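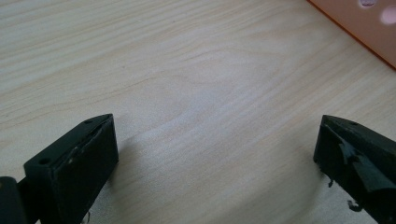
Reda Benjelloun
Second-year student, Household Economics

Where Do the Socks Go? A Report on Lost Laundry in Shared Housing

Everybody in Brurley Hall has a theory about missing socks. My roommate blames the machines. The machines, which are older than both of us, have declined to comment. My adviser, Eugénie Poulain, suggested I stop complaining and make it my term project, so I kept a log through December and asked 16 residents to do the same.

The rules were simple. Write down every sock that goes in and every sock that comes out. Two people quit in the first week, one of them over a disputed ankle sock. The rest recorded 489 socks going into the wash, a number I had to check twice and did not enjoy checking either time.

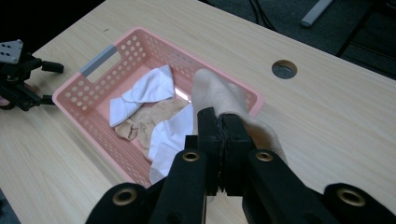
Pink basket with socks, including a white one and a beige nylon one.

Most of the losses had dull explanations. Socks stayed inside duvet covers, or fell behind the dryer, or went home in somebody else's bag. Anatole Picard found three of his in a pillowcase he swore he had shaken out. I had hoped for at least one theft.

The harder question was why people keep the survivors. Nearly everyone owned a drawer of singles, and most planned to hold on to them "just in case." Mireille Chevalier has moved apartments twice with hers. She would not let me see the drawer, so her figures are self-reported.

There are limits to this study. People who agree to log their socks may be tidier than people who don't – I am the exception. The December laundry rush before break also made a mess of the final week, and I left out four entries I couldn't read.

If I ran it again I would start in the fall and use a printed form. I would also look behind the dryer first.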